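The Trial Period

Day nine of the Clenness trial. Five left, then Trellgate bills the card, 1258 whether you love it or not. 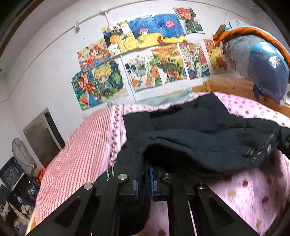 Naveen Gautam had the return form open on his phone. Had it open since breakfast. Reason for return – drop-down, six choices, none of them his.

Folding, fine. Socks, hopeless. The reviewer on Jurkico gave it 300 words and four stars and said it was "gentle with zippers." Gentle. It took eleven minutes over one sleeve yesterday. He timed it. Then sat there and watched the second sleeve too, like a ball game.

"Is it keeping my jacket?" Mina, from the hall.

"It's folding it."

"It's slow."

"It's learning."

"You said that last week."

He had. Mrs. Hodžić downstairs offered him 500 for it, cash, which wasnt even legal on a trial unit. Probably. He hadn't read teh terms.

Mina came in and sat on the floor, chin on her knees.

"Can it do the other one after?"

He put the phone face down. Five days – plenty of time.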